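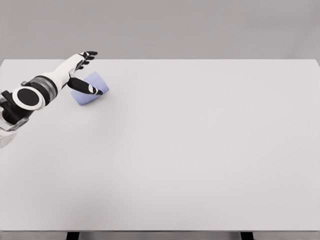 Progress report: Kamuvden visitor language cards

Filed under: Grants and Projects > Travel and Language

Feb 27, 2019

To: Madalena Paiva, Moreira Fund
From: Reto Camenzind

Work done since the last report

The grant covers a set of printed cards to help English-speaking visitors read everyday signs in Japan. Each card deals with one place: a train station, a laundromat, a public bath, a post office, and so on. The station and laundromat cards are finished and have gone to the printer. The public bath card is in its second proof. The post office card is drafted but has not been checked by a native reader.

The word list now stands at 155 entries. Every entry gives the kanji, the reading in hiragana, the reading in Roman letters and a short English meaning. We dropped a column for stroke order after the December trial because people said it made the type too small to read on a train platform.

Trial at Plallholm

We ran the trial over one evening at the Plallholm community centre with 30 people, most of them booked to travel this year. They were given the laundromat card and a sheet of control panel labels and asked to find the buttons for wash, dry, wash and dry together, and stop. Most managed wash and dry. The word for spin (脱水, dassui) caused trouble. Several people took it for a drain or rinse setting, since they recognised the character for water and guessed from there. We have moved it beside rinse (すすぎ, susugi) so the two can be compared.

A few people also asked for coin and change machine wording. 両替 (ryōgae, money changing) has been added to the laundromat card and will go on the station card if it is reprinted.

Printing and distribution

The first run is 1000 copies of each finished card. The Vindholm library branch has agreed to hold stock at the front desk and the remainder will go to Plallholm. We changed from gloss to matte stock after the first proof showed too much glare under the desk lights. The price was the same.

Budget

Spending is within the approved amount. The translation line is slightly under, with the post office check still to be invoiced. The printing line is fully committed for the first run. Postage has not been touched. I would like to move part of it to translation to cover a restaurant ticket machine card, which was the most common request on the trial feedback forms. Please let me know if this needs a formal variation.

Delays

The public bath card is 4 weeks behind. The first draft used 男 and 女 for the entrances but left out the curtain wording used at older baths (男湯 and 女湯), and the layout had to be redone to fit it. The bathing rules panel was also rewritten in plainer English.

Next period

Final proof of the public bath card. Native reader check of the post office card. Delivery of station and laundromat cards to both locations. Draft of the ticket machine card, subject to your answer on postage.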